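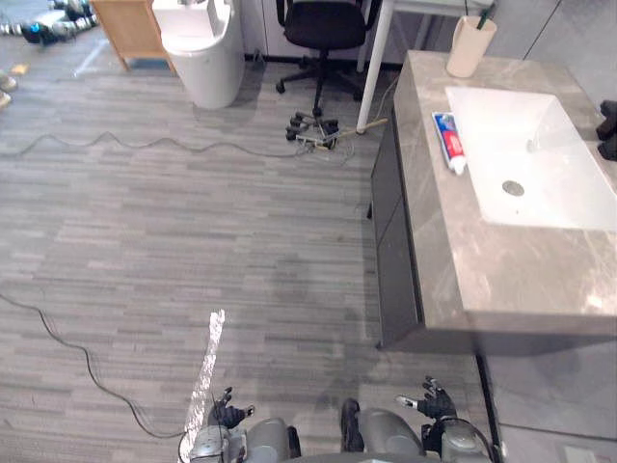

The bathroom corner in the Torvik lab, with the robot's two hands in the foreground.

The hand that did not let go

A small accident at a robotics lab in Torvik started with a toothbrush cup. It ended with a new rule about what the word "stop" should mean.

By the time the technician reached the robot, the red button was already pressed. The arms had gone quiet, the wheels were locked, and the screen on the desk showed the message that everybody in the laboratory at Etska had learned to trust: MOTION DISABLED. So the technician did what people do when a machine is stopped. She put her hand between the robot's fingers and the cup, to take the cup out.

The fingers closed further. They closed slowly and without much force, and they stayed closed for seven seconds. She came away with a bruised knuckle and a torn glove. In the accident book it is recorded as a minor injury, first aid not needed. The same evening the company took its robot out of service, and it did not move again for six weeks.

I visited Torvik after the robot was permitted to work again. I wanted to understand how a machine that was stopped could also be a machine that was moving. The engineers agreed to speak with me on the condition that I do not use their names. They did not ask me to make the story nicer.

A bathroom beside an office

Etska develops a service robot for assisted living homes. The idea is modest. The robot should put things back where they belong in the bathroom of a person who cannot bend or reach so well. It returns the toothbrush to the cup, it moves the toothpaste away from the edge of the counter, it picks up what has fallen.

For this work the company has built a bathroom in the same room where the engineers sit. There is a vanity with a marble-patterned counter and a white basin, and a toilet stands against the back wall, close to an office chair. Cables lie over the carpet tiles. A visitor needs some minutes to get used to it, and then it becomes normal, and one starts to step over the cables without looking down.

The robot has two arms, and each arm has a hand with several fingers. The arms are Etska's own. The hands are bought from a supplier, Eltell, and the software which connects the two is called Rakon. It was written in the laboratory over several years, by people who in part have moved on to other jobs. This division of work is very common in the industry. It is also the place where the accident was waiting.

What happened in January

The task on that day was a long series of repetitions. The robot should lift the cup with the toothbrush in it, move it away from the back corner, set it down and return its arms to a resting position. The plan was to do it 60 times. Somewhere in the series the right hand began to report strange values from one finger. The finger said that it had no contact with anything, while the other fingers said that they were holding the cup firmly.

Rakon handled this in the way it was written to handle it. It decided that the grip was getting weak, and it asked the hand to hold tighter.

The technician saw that the cup was starting to bend. She pressed the emergency stop, which was the correct decision, and she pressed it early. The power to the arm joints was cut and the brakes came on. But the hand has its own controller and its own small power supply, placed in the forearm. The supplier made it so for a good reason: if the power fails while a robot is holding something heavy over a person, nobody wants the fingers to open by themselves. When the hand loses the connection to the robot, it keeps the last command it received.

The last command was to hold tighter.

For the hand, then, nothing special had happened. It waited a short time for new instructions. When none arrived, it continued to close toward the grip it had been asked for. A cup in the way was a resistance. When the technician began to work the cup loose, the resistance became smaller, and the fingers followed.

"We had two safe states, and they were both written down," one of the engineers told me. "Safe for the arm is no power. Safe for the hand is keep holding. Each one is fine if you read it alone."

Why the tests had not found it

The first question from the company's management was why this had never been seen before. The emergency stop was tested every morning. There is a checklist for it, and I was shown the signed pages.

The answer is a little embarrassing, and the engineers said this word themselves. In the morning test, the robot stands with its arms forward and the hands open. Somebody presses the button, somebody else tries to push the arms, and if the arms resist, the test is passed. The hands were never holding anything. An empty, open hand which keeps its last command is a hand that stays still, and it looks exactly like a hand without power.

There was a second problem, which in my opinion is the more serious one. The message on the screen was produced by the arm controller and described only the arms. When Rakon was first written, the robot had no fingers at the ends of its arms, only a simple suction tool. MOTION DISABLED was then a complete truth. After the new hands were mounted, the sentence stayed the same and its meaning became smaller.

Many readers who work with older machines will recognize this. A warning text is seldom on the list when a part is replaced. We review the drawings, the wiring, the risk assessment, sometimes even the stickers. The sentence on the screen was right last year, and we read past it.

Six weeks without moving

The repair of the broken finger sensor took one afternoon. A thin wire inside the finger had been worn through at the point where it bends, and the supplier sent a new finger. It would have been possible to start again the next morning, and some people in the laboratory wanted to do so.

What took six weeks was the discussion about what the hand should do instead. It is harder than it sounds. If the hand opens when the button is pressed, it will drop what it holds. A plastic cup can fall without harm, but the robot is also meant to carry a glass of water, and later perhaps to give a person something to hold on to. If the hand goes completely soft, the result is nearly the same, only slower. If it keeps holding, we are back in January.

The solution they chose is a compromise, and nobody I met was in love with it. When the button is pressed, the hand now freezes in its position. It is not allowed to close any more, regardless of earlier commands. After that, it can be opened by a separate release button on the forearm, which a person can reach without coming near to the fingers. The release has its own wire and does not pass through Rakon at all.

The rule about single fingers has also changed. If one finger disagrees with the others, the robot may not increase its force. It must stop and ask for help. This makes the robot more annoying. During my visit it asked for help several times over nothing, and each time an engineer stood up, walked around the office chair, looked, and pressed continue. They told me that they prefer it so.

The screen now has two lines, one for the arms and one for the hands. The morning test is done with a foam block in each hand and takes 15 minutes, which is much longer than before.

The part which is not solved

The company sent its own report to the supplier and to the other laboratories it knows of that use the same hand. It is dated 15 March 2021 and it is unusually open. It has a page with the title "What we believed", where the wrong assumptions are listed one after another, in plain words.

Still, there is a question which the report leaves open. In the laboratory, the persons near the robot are trained. They can find the release button, and they will be reminded of it by the colleague at the next desk. In an assisted living home, the nearest person may be 80 years old with wet hands, and she will want her toothbrush back. She will not read two lines on a screen.

I asked what she is supposed to do. The engineers had been discussing this before I came, and I believe they continued after I left. One of them wants a much weaker hand. Another wants a cord on the wall, like the alarm cord which many such bathrooms already have, that opens both hands at once and accepts that something may fall on the floor.

The technician with the bruised knuckle is for the cord. She still runs most of the repetitions herself, and before she reaches for the cup she presses the release – also when the hand is already open.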